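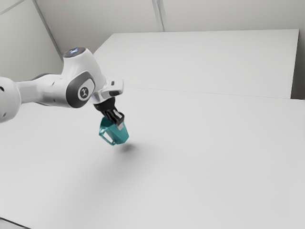
Ľubica Holub no se lo cree: en un simulador cualquier pinza agarra una taza, y eso no dice nada de la Lulley ni de ninguna otra.

tornillo_m3
Pues de acuerdo con ella. ¿Qué fricción le pusisteis a las yemas?

osalminen
La que trae Jisico por defecto. Lancé 442 agarres con cada pinza, misma taza verde azulada, mismo brazo. La Lulley falló 18 y la Fragkou 151. Algo querrá decir.

tornillo_m3
Quiere decir que el modelo de contacto de la Fragkou está mal. Yo la tengo en el banco desde octubre y no se le escapa tanto ni de broma.

parafuso
No exageréis. Para descartar una pinza antes de pagar unos 2000 euros me vale el simulador. Para elegirla, no.

osalminen
Puedo repetir con otra fricción, pero entonces me diréis que la he ajustado a mi gusto.

tornillo_m3
Claro que te lo diré. Sube los parámetros y la masa de la taza, que tampoco la has puesto.

lholub
Y la orientación. Si todas entran inclinadas como esa, la prueba es otra. Yo con Studlow tuve que rehacerlo todo por eso mismo.

osalminen
Vale, esta noche subo el fichero de configuración.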